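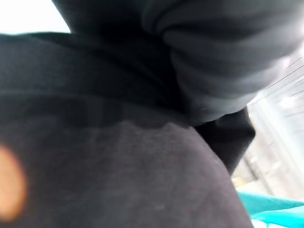 # Isby wrist camera and soft gripper: a review from the laundry pile

April 17, 2018

I bought the Isby kit to fold my clothes, a job I have been putting off since college. It cost me $279 for the camera and the two-finger gripper together. The arm was already on my bench, an Erkia I got secondhand, and the bolt pattern matched on the first try. I mention this as it was the high point of the first evening.

## The camera

Dark fabric up close is the hard case, and it's the one I care about, as most of what I own is black or charcoal. At very short range you still get the knit and little flecks of lint, so there is detail to work with. Deep folds go to plain black. Bright background goes to plain white. My software got to choose between the two, and it chose badly.

Turning down the exposure rescued the bright side and buried the creases. Turning it up did the reverse. There is a setting called "Auto Balance" that appears to do both. I left the exposure fixed and moved my lamp, which helped more than anything in the menu.

Focus is fixed too. Flat cloth at the right distance is fine. Bunched-up cloth has parts at every distance, and you get to pick one.

## The gripper

Good, with complaints. The fingers pinch a single layer of T-shirt about as well as I do with mittens on. Sweatshirts are easier. I logged 37 tries at picking up a hem and 13 came up with only the hem. The rest brought along a sleeve or missed completely.

I also tried the Clutamia gripper on the same arm. It squeezes harder and lets go faster, but it has no mount for a camera, so you'd be folding on faith. For socks I'd take the Clutamia.

## Controller and manual

The controller works and the fan is loud. The manual was written by Abhishek Pal, whose name is on every page, and it's the best thing in the box. Read the part on cable slack before you power anything on. I read it after.

Three and a half stars. I still fold my own shirts.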